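What went wrong with the Fivach arm

Readers who were at the April open evening will remember the pitch. The Fivach cell would clear a table of play food onto a plate, all night if you let it, and the success rate on the slide was very high indeed. I said then that I'd like to see the misses. Now we have some, and I'm less impressed by the slide than I was.

Teun Koster ran 751 picks over the past month and logged every one. Of those, 14 ended with the arm stopping on a force limit, fingers pressed into the tabletop. Drekodell, who sold us the gripper, calls these "soft contacts." One of them bent a fingertip mount, so I'll go on calling them crashes.

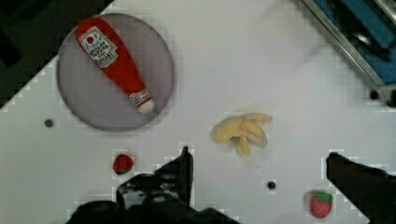

Most of the crashes came on the strawberries. They're small, they sit low, and the fingers have to come down almost to the table to get hold of one. If the height estimate is a little off, the arm keeps going until something pushes back. The banana causes a different sort of trouble — the flaps fold under a finger and the software reports a good grasp when all it has is a bit of peel. The ketchup bottle has given us hardly any bother, and I notice it was the bottle they used in the demo.

The supplier's answer was a software update, which went in at pick 408. Teun was told it would "resolve the contact issue." Five of the 14 crashes came after it. Maybe that's progress. It isn't resolved, and I would like people to stop writing that word in the shared log.

What bothers me more is the stop button. Jeanine Verhoeven pressed it during one of the crashes and the arm held its position, still pushing down, until she cut power at the wall. Drekodell says that's the intended behavior. Fine, but then it should be in the manual, and we couldn't find it there.

Until we get that in writing, the cell runs at reduced speed and only with a second person in the room. Hands stay off the table while the arm has power, even if it looks parked. Send anything odd to Teun with the pick number.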